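Table again, and where the blocks went

OK quick one, I have to be out of the door in 22 minutes and I said I'd write up the table thing before the weekend. Kettle on. Go.

So the table. Those of you who were here in October will remember the great Clearing Of The Back Room, when I swore that the big table would stay a work table and would never again be the place where the mail goes. It lasted 16 days. Then mail. Then the sewing box, then a lamp with no plug, then the Urquhart catalogs (three years of them, I don't even order from Urquhart anymore, they just keep coming). By January you could not have put a sandwich down on it.

Yolandi came over and looked at it and said "is there a table under that?" and I was stung. I was! She has one of those apartments where the counters are just counters.

Anyway I cleared it. Took an evening and most of a morning. The method, if you can call it that:

Everything off. Onto the floor, onto the bed, whatever. No sorting while you lift, I always start sorting and then I'm sat reading a birthday card for half an hour.

Wipe it. Wipe it again. There was a ring from a paint jar that I am calling character.

Then paper over the top. This was the bit I hadn't done before and it's the bit that's worked. Big sheet, pale gray-white, sort of cool looking in daylight. Fotis Kouris gave me the end of a roll from when he was doing the window displays at Kullum and it had been standing in my hallway behind the coats ever since. I'd nearly thrown it out twice. It has a matte surface so you don't get the lamp glaring back at you, and when it's marked up you just pull it off and lay down another. Tape underneath, not on top, or it lifts.

And then - this is the rule - one thing goes back at a time. One. You put it down, you do something with it, you decide.

First thing back was the blocks. One of the cream ones to start, set well up toward the far side, and the rest waiting in their tub on the floor.

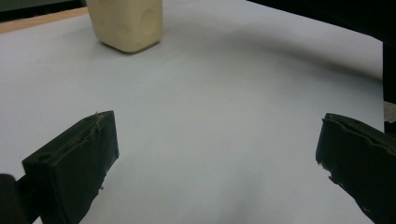

I do like them. They came out of a Flirkero box, the old set, before they changed the colors, and I've had the whole lot since my nephew outgrew them, so I suppose they're mine now. The plan was to sort them by color and pass the set along to the library's Saturday group. The plan is still that. But I started making little arrangements for the drawing practice and now I'm not sure I can let the cream ones go. They take shadow so nicely. You put one on pale paper and you can see just how lazy your pencil is being.

So: the reds, blues and greens are bagged and going. The cream ones stay for now. Yolandi says "for now" is how I ended up with the catalogs. Fine.

What else went where, for anyone who asked last time (hi Mum):

Sewing box - bedroom, top shelf. I can reach it if I stand on the stool, and that's about as often as I sew.

Lamp with no plug - gone. Gone gone.

Mail - a Tinex file by the front door, the sort with the elastic. It's already fat. I'm going through it on Sunday, or I'm going through it next Sunday.

Pencils - two jars. I had five jars. Threw out 19 pens that didn't write, and I know it was 19 becuase I tested every one on the back of an envelope and the envelope is on the fridge now like a certificate.

Catalogs - recycling. Kept one with a chair in it.

Things I got wrong. Cut the first sheet too short so it wouldn't tuck, and ended up with a gap along the window side that collected eraser crumbs. Cut the second one long. Also did the whole thing in socks, on a floor covered in what used to be on the table, and found a thumbtack the traditional way.

Also I should of measured the table before any of this. Still haven't.

Is it going to last? Dunno. It's a paper sheet, it looks silly with mail on it, and that seems to be enough to stop me. Last night I came in with a parcel in my hand and went to put it down and didn't. Put it on the stairs instead, where I then tripped on it, but still.

Next is the shelf under the window, which is mostly jars. I've got lids for maybe half. If anyone local wants jam jars with no lids, shout, I'll leave them on the step.

Right, kettle's boiled and gone cold, no time for tea now. Shoes. Bye. Will answer comments tonight, including the one about the glue, I haven't forgotten.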